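Category: Decorative Arts > Prints & Ornament
Last updated: 16 Jan 2024

Festalside ornament prints: designs or showpieces?
Posted by inkandladle, 16 Jan 2024

Hello all, I finally got to the Festalside print room and spent a very happy afternoon with their sheets of ewers and salt cellars (the ones with the sea monsters curling up the handles!). My question is whether anyone was ever meant to make these things. One ewer has a spout so thin I can't see how you'd cast it, let alone pour from it.

quillfeather48
Lovely post! I'd say they were meant to be admired on paper. Navickas argues this in the Bollow catalog, no. 169, and I've never seen a good answer to it. A silversmith would have laughed at that spout.

pattern_drawer
I have to disagree a little, with affection. Workshops borrowed from prints in bits, a handle from one sheet and a foot from another, and the same goes for repeating motifs, which wandered from metal to cloth to wallpaper. 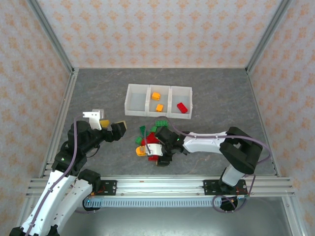

Small orange-peach motifs repeating on a cream ground.

inkandladle
Oh, I like the borrowing idea. Would a shop really have cut up a good print, though?

pattern_drawer
Traced it, more likely. One of the Stisideck sheets has 20 little pinholes along the outline of a handle, and I'd love to know what you make of those.

quillfeather48
Pinholes could come from a schoolroom just as easily, my friend. I'll give you the handles but I'm keeping the spout. I'm going back to Bollow in February and will look at the reverse of no. 169 while I'm there.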